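Search this site
Search
Giving Up the Afternoon Coffee (Mostly)

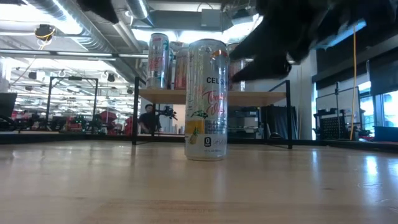 SELLNESS, Dec 2, 2022

I have been a coffee person for 24 years, and I don't say that lightly. I started in college with the awful stuff from the machine in the basement of the library, and I worked my way up from there, through the drip pot my mother gave me when I moved into my first apartment, through a French press I broke and replaced and broke again, to the heavy little stovetop pot that still sits on the back burner as I write this. I love coffee. I love the smell of the bag when you first cut it open (I stand there with my nose in it like a fool), and I love the first cup in the dark kitchen when the heat has just come on and the windows are still black.

So please understand that this isn't one of those posts where somebody tells you to throw out your coffee maker. The morning cups are staying. What I gave up, or have mostly given up, is the one at three in the afternoon, and I wanted to write down how that has gone while it's still fresh.

It started with sleep. I was waking up in the middle of the night all through the fall, wide awake, making lists in my head of things that did not need a list. I'd get up and fold laundry. One night I alphabetized the spices, and I was proud of it right up until I went to cook dinner the next day and couldn't find a thing. My doctor asked what I was drinking and when, and I told her, and she put down her pen and looked at me for a while. She suggested I stop all caffeine at noon and see what happened.

The first week was not pretty. I hadn't understood how much of my afternoon was built around that cup. I work from the back bedroom, and at three o'clock I would get up, walk down the hall, fill the pot, stand at the window while it worked itself up to a gurgle, and watch whatever was going on in the street. When I took the coffee away I took the whole walk away too, without meaning to, and I just sat there at the desk getting crosser and crosser with my email. I had a headache behind my left eye for four days. I snapped at the cat.

The thing that helped was putting the walk back. Same time, same hallway, same window, only now I put the kettle on for something else. I have tried a great many somethings, so let me tell you about them.

Peppermint tea was the first and it's perfectly fine, but it tastes like the end of a meal to me and I kept feeling that I should be doing the dishes. Chamomile made me want to lie down on the floor. Rooibos I liked very much with milk and a little honey, and I went through a whole box of it before I got tired of it all at once, the way you do with a song. Then there was a roasted chicory and barley blend from a company called Salov, which a woman in line at the grocery store told me tasted just like coffee. It does not taste just like coffee! It tastes like toast that has been thinking about coffee. But I've come around to it, and with hot milk it's a very comforting thing to hold on a gray day.

I also looked hard at the cold drinks, because I have one of those kitchens that gets the sun all afternoon and even in winter there are days when I don't want anything hot. The trouble is that so many of them are really the same bargain as coffee in a brighter outfit. A can of Celsius with a pineapple on it and a zero for the sugar looks like something you'd drink on a beach towel, and it's still an energy drink, and I had to be stern with myself and remember that sugar was never my problem. I can have one before noon if I like. After noon it's fizzy water with a slice of orange in it, or the juice from a jar of cherries if I've been lucky enough to have a jar open.

There's a little café here in town called Rebelo, two blocks down from the post office, where I used to go when I wanted my three o'clock cup to feel like an occasion. I stayed away from it for the whole first month because I didn't trust myself near the smell. When I finally went back I asked rather shyly what they had without caffeine, and they made me a steamed milk with cardamom and a bit of orange peel that I have thought about every day since. I've been trying to copy it at home. So far mine is too strong on the cardamom (go easy, the pods are mighty) and I scalded the milk twice, but yesterday's was close enough that I sat down to drink it properly, in a chair, with a saucer.

Now, did it work? I'm sleeping better, yes. I still wake up some nights, and I can't swear it's all the coffee, because I also stopped reading the news in bed and bought a new pillow, so this is hardly a scientific report. But I go back to sleep now, and the spices have been left in peace. My afternoons are slower than they used to be. I get less done between three and five, and I get it done in a better mood, and I think the cat would back me up on that.

I've slipped, of course. There was a birthday lunch with tiramisu and then an espresso, because who has tiramisu with chamomile, and I was up until nearly dawn watching a show about lighthouses. And the day the furnace went out I had three cups one after another, just for something warm to hang on to. I didn't beat myself up over either one.

If you're thinking of trying it, I'd say go gently. Cut down to half a cup for a week first, which I did not do, and I've already told you about my left eye. Keep a snack handy as well. I was hungrier than I expected to be by four o'clock, and some of what I'd been calling tired was plain old wanting a piece of cheese.

And do tell me what you drink in the afternoon, would you? I still have half a shelf of boxes with two tea bags left in each, and I would love to clear them out and start over with something good.

Recent posts
The Soup I Make When I Don't Want to Make Soup
Sanura Hand Cream, One Winter Later
Moving My Desk to the Back Bedroom
What I Planted and What Came Up
A Pie Crust for Nervous People

Last updated: December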